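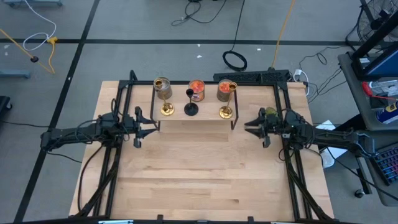 Plillitz open day recordings

Contents
Teleoperated two-arm episodes recorded during the Saturday open day at the Gyamfi building. 18 episodes, 5 operators. Operators were visitors, except for the first two episodes, which Dela Ametepe drove to check the setup.

Task
Cans and candlesticks on the raised shelf. The operator rearranges them as asked by the host. Instructions were spoken, then typed into the episode notes by Shanti Rana. Wording differs between episodes and has not been normalized.

Format
One folder per episode. Each holds joint positions for both arms, gripper commands, video from the fixed camera, and notes.txt. Joint data and video are logged at 30 Hz. "left" and "right" in the column names follow the fixed camera view.

Session rules
Maximum 10 minutes per visitor. Host keeps a hand on the stop button. An episode ends when the operator says "done" or the host stops it; the field end_reason records which one.

Known problems
- Episode 7: right gripper log starts late. Trim before use.
- Episode 12: operators changed partway through. Both are listed in the notes.
- Starting layout was set by hand each time and varies.
- No success labels yet. Iddrisu Eshun is writing the labeling guide.
- Hall noise made some instructions hard to hear. These are marked [unclear].

Privacy
No audio is included. Visitors are identified by number only.

Loading
Use the Waton reader, with the sync option on. The older Flustow script skips notes.txt without a warning.

Contact
Samran Klinhom for the data, Adeel Gilani for access to the setup.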